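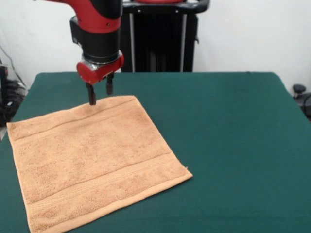
4.2 Towel handling trials

Folding laundry is still one of the chores that machines do slowly and people do without thinking. A shirt or a towel has no fixed shape, so a program that has learned where to grip it in one position may be of little use in the next. For this part of the study we kept the item as simple as we could. A single light orange terry towel was laid flat on a green-covered table, at an angle to the table edge, and a one-armed robot with a two-finger gripper was asked to fold it. The woven bands near the hems gave the vision software a straight line to work from when the corners were hard to find.

Home | Articles | Authors | Contact
10/4/22, Brastevance Household Automation Group

We ran 200 trials with the Pudus controller. A trial was scored as complete if the two halves of the towel lay one over the other with no corner out of line by more than the width of the hem. By that measure 53 trials were complete. Most of the others failed in the same way: one finger met the cloth and pushed it, the second finger stayed clear, and the towel gathered into a heap. Once a heap had formed, the controller had no means of opening it out again and the trial was stopped. 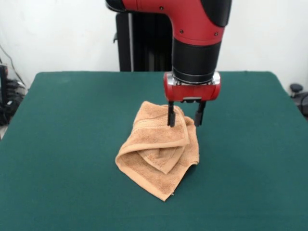

Figure 7. Towel in a loose heap with one flap folded over; left finger on the upper fold, gripper open.

Makgate reported better results with a thinner cloth, and we do not think the two sets of figures can be compared directly. Looped pile is thick and soft, and a fingertip can sink into it without getting under the edge. We tried lowering the approach speed in the September trials, and this made little difference to the score, though it did lengthen each attempt.

A second view, taken from above, was used to estimate the outline of the towel before each grasp. Corners were picked from this outline and ranked by how far they stood from the rest of the cloth.

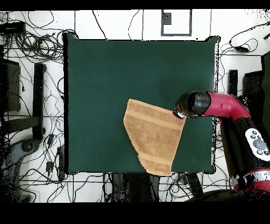 Figure 8. View from above with the gripper at the upper-right corner of the partly folded towel.

The ranking worked well when the towel was flat. It was much weaker when a fold had produced a false corner, and the Juhász method, which we tested on the same recordings, made the same mistake. Missing depth values along the outline of the arm added to the trouble, as parts of the cloth close to the gripper were sometimes left out of the estimate.

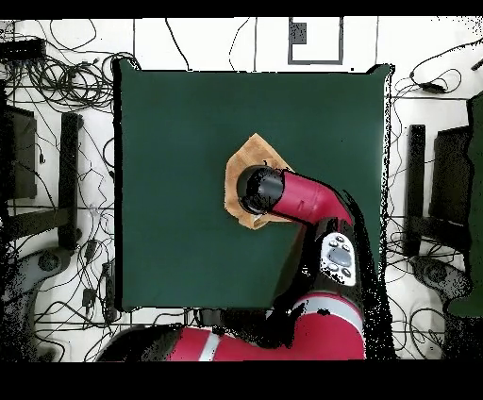 Training data may account for part of the gap. The controller had been trained on 900 recorded folds, and in only 167 of these did the towel start in a crumpled state. A household machine would meet crumpled towels far more often than flat ones. On present results we would not expect this set-up to get through a basket of washing unattended, and the next round of trials will deal only with opening out the cloth before any fold is attempted.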